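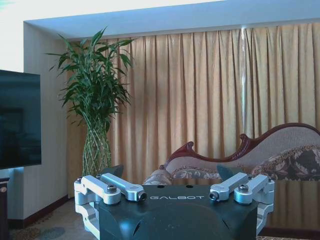 Pleated curtain in golden beige, drawn, with daylight behind.

The Olitz console table was reviewed as part of our assessment of furniture for reception rooms. The unit arrived in 2 cartons and was assembled in accordance with the printed instructions. All fittings were present.

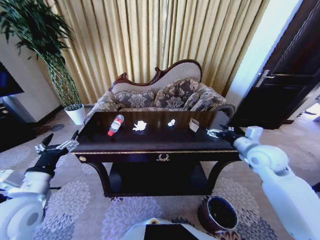
Surface finish is the principal concern with dark furniture of this type. The Olitz was wiped with a soft cloth each morning and showed no scratches at the end of the review period. The gloss is high – even a crumpled tissue left on the top is reflected in it – and buyers should expect to dust often. The thin gold trim along the front is neatly applied. The lower shelf is suitable for books.

Price at time of review: 1,838. Recommended for formal rooms.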